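347 shares · 5 comments

Does a white work board ever stay white?

I have been suspicious of white work surfaces for years. They look great in catalogs. Everything in a catalog is white, the light comes from nowhere, and a single pencil lies at an angle as if someone might pick it up. Then you get the thing home and put a mug on it.

So when Brahim Lamrani started telling everyone we know that a plain white board on top of your table is the only setup you'll ever need for small bench jobs, I rolled my eyes. Brahim has said this kind of thing before. There was the magnetic strip phase and the phase where every screw had to live in its own little jar. My kitchen drawer is still recovering from the jars.

His argument goes like this. A white board shows you everything. Drop a clear washer on a wood table and it's gone until you step on it. Drop it on white and you can at least see the shadow. You also protect the table underneath, and when the board gets ugly you flip it or replace it. He has a Driseck board that he claims has lasted through two moves and one flood in the garage, and he'll tell you about the flood if you let him.

My argument is that white shows you everything. That's the problem. I don't want to see everything. A wood table forgives you. You can put oil on it, rub in a bit of wax, and call the marks character. On a white board every yellowish smudge sits there looking at you like something you should have dealt with last month. And then you do try to deal with it, and that's how an afternoon goes.

I have one at home, by the way. I bought it in April after losing the argument the first time, so I'm not speaking from ignorance. It's a Berrada, the cheap one, 24 inches on the short side. It was perfectly white for less than a week. I made tea on it once. Once! I have tried dish soap, baking soda, a melamine sponge and a spray called Gritidance that smells like a swimming pool and promises on the label to lift 100 kinds of stain. Mine must be number 101. The sponge did take something off, but I'm fairly sure it was the finish. Now there's a patch that's duller than the rest, and the stain is still in the middle of it.

The other thing I keep hearing is that clear storage boxes and white surfaces "go together." Every tidying account says so. Put your bits in a clear open box, put the box on the white surface, and suddenly you're a calm person. I've never understood it. A clear box on a white board half vanishes, and I have knocked mine over with an elbow more than once reaching for something behind it. And a tall narrow one is worse than a low wide one, whatever they say about saving space.
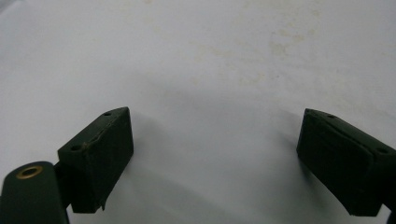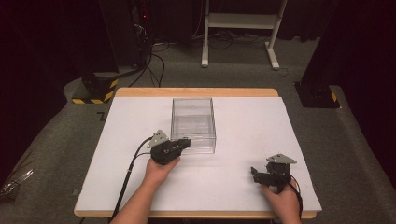

Blotches on the white up close, and the wider view with the clear box standing on its board.

Look at the first one and tell me white is easy to live with. Those cloudy yellowish patches toward the upper right are exactly the color of mine. They aren't dramatic. If you walked past you might not even notice. But sit down and work at that distance and it's all you'll see, and a bit of shadow only makes the whole thing look grayer.

I'll give the second one some credit. From farther back a white board does look neat, and I like the strip of pale wood showing along the edges. The table is still there, which is more than I can say for people who cover every inch. And fine, the box looks good in the middle like that. You can pick out the thin walls by the edges and the reflections. Put it near a corner on a busy day and then let's talk.

Black cables on white, though. I go back and forth. You can see where each one runs, so you're less likely to drag something off the table with your sleeve. On the other hand they make any board look messy, even with only a couple of them. I run mine off the near edge too and I catch them with my knee all the time. I bought clips, which fell off. I bought better clips, which took some paint with them. Brahim says the answer is to route everything off the back, and he may be right, but my outlet is where it is and I'm not moving the table again.

The floor is a whole other post. I'm in no position to criticize a tangle under a rack when there's an extension cord behind my couch that I have been stepping over since Bronberg stopped making the little reels I liked.

So where have I ended up? I still use the board. I know. It's lighter than I expected, it wipes down okay if you get to a spill right away, and I did find a tiny spring on it last month that would have been lost forever on the wood. That's one spring. I don't think one spring makes it the only setup you'll ever need, and I'd still like to see Brahim's famous flood board in daylight with nothing sitting on it.

If you're set on buying one, get an off-white or a light gray and skip the bright stuff. Keep your tea somewhere else. Go easy with the sponge, and try it on the underside first, which I did not do.

Next time I want to go through the drawer organizers, since three of you have written in to tell me I was unfair about bamboo. I was not unfair about bamboo.

5 comments

Sherif Nasr
Rubbing alcohol on a cotton rag. Leave it a minute, then wipe. Didn't do a thing for turmeric but it got tea out of mine.

brahim l.
The flood board is fine. Come over and look at it any time you like. Bring the Berrada and we'll put them next to each other.

pinecone_dee
I went with gray two years ago and now I can't find anything gray. Washers, pencil lead, solder. So there's that.

Sherif Nasr
Forgot to say, open a window if you use the alcohol.

M. in the attic
You were unfair about bamboo.

We use cookies to remember your settings and see which posts get read. Accept · Manage preferences

Get new posts by email. Enter your address to subscribe. Unsubscribe at any time.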